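Sorting Cutlery into Separate Bins

Fondside household notes – kitchen drawers and storage

Mixed cutlery is slow to put away and slow to find. The method below replaces a one-piece drawer tray with separate plastic bins, which can be lifted out, washed and returned one at a time.

Measuring the drawer
Measure the inside width, depth and height with the drawer fully open. Take the width at the front and again at the back, and use the smaller figure. A drawer 500 mm wide and 500 mm deep takes three narrow bins side by side, with space left over for a shallow tray for large utensils. Allow clearance under the top rail. Long serving spoons and metal chopsticks need more length than table forks, so measure the longest piece before buying bins.

Choosing bins
Translucent plastic shows the contents without labels. Smoky gray hides water spots better than clear. Check for a flat base – bins with a raised center rock when the drawer is closed. The Lendbridge and Pesonen bins we use both have straight sides, but the corner radius differs and the two do not sit flush against each other. Keep to one make per drawer.

Setting up
Empty the drawer onto a clear table and wipe the drawer base. Line up the bins along the back edge of the table, with the cutlery in front of them. Sort by type first, then by length. Pairs stay together: match chopsticks by length and tip shape before they go into the bin, and lay both with the tips facing the same way.

Dry each piece fully before sorting. Moisture held between stacked spoons leaves marks on stainless steel and will cause rust spots on cheaper grades.

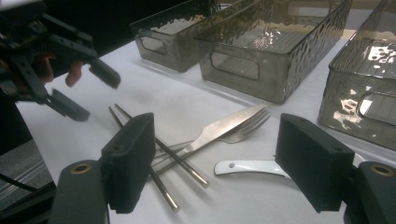

Bins along the back of the table, cutlery in front. The long metal chopsticks are still crossed.

Refitting
Place the bin used most often at the front or on the side nearest the sink. Cut non-slip liner to the size of the drawer base, not to the individual bins. If the bins still slide, fill the remaining gap with a strip of folded liner.

Cleaning
Wash bins by hand in warm water with dish soap. Abrasive pads cloud translucent plastic. Dry upside down on a rack before refilling.

See also: Rurkia drawer liner, cutting and fitting.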